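3.2 Where the desk papers go 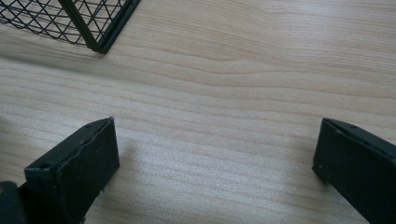

Figure 2. Pale wood tabletop with the corner of a black wire mesh basket.

Respondents were asked how often they cleared their desks. Of the 309 who replied, 46 claimed to do so daily, a figure we report with a straight face. Diaries kept over December told a humbler story: only 19 people managed it even weekly, and one of them was on leave. Nyanda's earlier survey at the Lunde office found the same gap between word and deed — though her sample was more willing to blame the furniture. Mutiso argues that owning a tray makes people feel tidy whether or not they use it. Our data do not contradict him, and neither do our own desks.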